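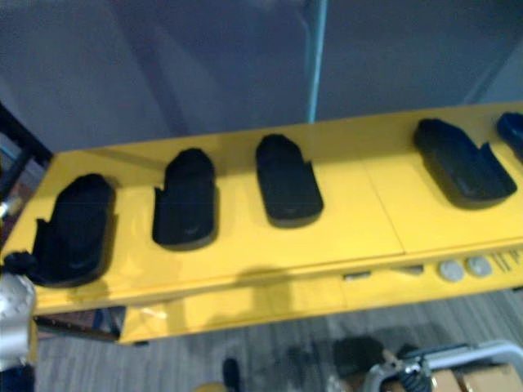 **FOR IMMEDIATE RELEASE, 6/15/22**

**Vurnska is coming back to the big screen, and I get to be in the room!**

Skornerthorpe: I'm Pao-chu Tang, I programme the films at the Olatunji Cinema, and I've been sitting on this news for weeks, so forgive me if it comes out in a rush. This July we're showing *Vurnska*, the space freighter picture that half the people I know saw on a wobbly late-night telly broadcast and the other half think I made up. We've got a proper 35mm print. It has all its reels, including the airlock scene that was chopped out for television.

If you've never seen it, the story goes like this. A cargo ship with a crew of six answers a distress call from a moon that isn't on any of their charts, and then the ship's cook starts getting radio messages in her own voice. It was shot in a disused flour mill outside Poltstead, with very little money and a lot of dry ice. The freighter itself was a model 14 feet long, hung from the roof beams on piano wire, and I still think it looks better than most things I've paid to see since (the wire shows in two shots, and I love both of them).

The man who built that model is coming too! Ekene Okonkwo was fresh out of art college when he got the job, and he ended up doing the ship, the moon surface and the creature's left arm. He's agreed to sit on our stage after the film and talk me through his sketchbooks, which we'll put up on the screen so you can see them from the back row. I asked him what he remembers most about the shoot.

"The cold," he told me. "We had one heater and it went wherever the camera was, because the film stock mattered more than we did. I painted most of that hull in gloves. If you look closely at the engine section you'll see the paint is a bit lumpy, and now you know why."

He's also bringing a box of on-set snaps that have never been shown anywhere. I've seen a handful. My favourite has the whole model crew lying on their backs underneath the freighter eating chips, with the moon half painted behind them. We'll be printing a selection for the foyer.

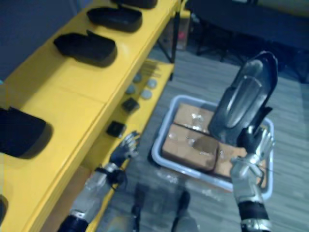 Will there be more than one screening?

There will be two, a matinee and an evening show on the same day, and Ekene will be on stage after both of them.

The Olatunji has 375 seats, and the balcony will be open for both shows. Tickets are £14, and that covers the film, the talk and a look round the foyer display. We've also had 500 copies of a new programme booklet printed, with an essay by me (I went on a bit) and several of Ekene's drawings of ships that never made it into the script. They'll be on sale at the kiosk until they're gone, and I'm afraid we can't post them.

The film runs a little under two hours and we'll have a short interval, partly for the ice creams and partly so our projectionist can have a sit down. It's a bit scary in places, mostly the last reel, so I'd leave very small children at home.

Booking opens at noon on the first of July, at the box office or by phone. Press seats are limited, so please let me know early if you'd like one, and say which show you're after. Ekene is happy to do interviews beforehand, though he'd prefer mornings.

**Press contact:** Pao-chu Tang, Olatunji Cinema, Skornerthorpe. Stills from the film and a copy of the poster are available on request.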